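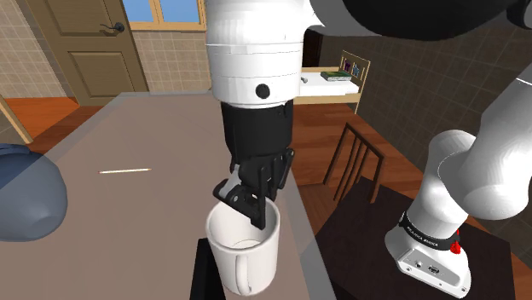
The reusable cup was supposed to have won by now

March 2024

There is a shelf in most British kitchens where good intentions go to gather dust. Mine holds a bamboo cup with a split lid, a collapsible silicone thing that smells of old milk, and two steel flasks handed out at conferences. I bought or accepted every one of them believing I would stop using paper cups. I still use paper cups. So, to judge by the bins outside any railway station, does almost everyone else.

The coffee trade would like us to think otherwise. Walk into a branch of Montoya and a chalkboard will tell you how much the company cares. Read the small print on the sleeve and you will find that the cup can be recycled "where facilities exist", a phrase that does a lot of work. A paper cup has a thin plastic lining, and the lining has to be pulled away from the paper before either is much use. Plenty of ordinary recycling plants can't do it. The cup goes in the right bin, you feel a bit better, and what follows depends on where you live.

So the chains have turned to discounts. Montoya knocks 40p off if you bring your own cup. Ira, the smaller and more fashionable of the two in my town, prefers points, and gives you a free drink once you have collected 200 of them. I tried to work out how many coffees that was and gave up, as the app awards different amounts on different days and takes some back if you don't visit for a month. The girl at the till didn't know either. She offered me a paper cup while I was looking for my phone.

Discounts have always struck me as an odd way to go about it. People who carry a cup already get money for doing what they were going to do anyway. People who don't carry one have usually left the house in a hurry, and a few pence off a drink that costs more than a loaf of bread isn't going to change the sort of morning they have. A charge might work better, as it seems to have done with carrier bags, but no chain wants to be the first to put its prices up and call it a kindness.

Then there are the borrowing schemes. Zetska came to our high street last November with green posters and a promise that you could pick up a sturdy plastic cup in one café and hand it back in another. I signed up on the first morning. You pay a deposit of £4, scan a code on the base, drink your coffee and find a return point. It is a decent idea on paper. In practice one return point was inside a gym I don't belong to, and another was in a café that shut at two in the afternoon. I carried that cup round for nine days. By the end I had spent more thought on it than on anything I'd drunk out of it.

When I wrote to ask how many of its cups come back, Zetska sent a cheerful reply about "strong engagement from our community". I wrote again asking for a number. I am still waiting for one, and I have learned to be wary of any firm that can tell me how its customers feel but can't tell me where its cups are.

The makers of reusable cups are no better. Ploker, whose tumblers seem to be on every desk in every open-plan office, brings out new colours each season and sells them in numbered runs. I have nothing against a nice colour. But a steel tumbler takes far more energy to make than a paper cup, and it only earns its keep if the same one is used again and again for a long time. A company that truly wanted you to do that would sell you one, mend the lid when it broke, and leave you alone. Ploker sends me an email every Friday. The lid, when mine broke, was not sold separately.

What annoys me most is that we had an answer to all this and let it slip. You sat down. The coffee came in a china mug, which had been washed the day before and would be washed again that night, and for years on end if it wasn't dropped. It needed no app. It cost the café very little and it kept the drink in front of you, along with the newspaper and whoever you had come in with.

Try asking for one now. At Ira I was told they had mugs "somewhere" and then watched a search take place. At Montoya the drinks for people sitting in are often served in paper by default, and you have to speak up before the order goes through. Staff say it's quicker, and I'm sure it is. Washing-up needs a sink, a machine and somebody's time, and rents being what they are, a sink takes up room that could hold another table.

I don't expect everybody to stop for ten minutes twice a day. Some people have trains to catch. But I have watched the queue at my local branch on weekday mornings, and a fair number of those who take their coffee away take it as far as the bench outside, sit down, and drink it there.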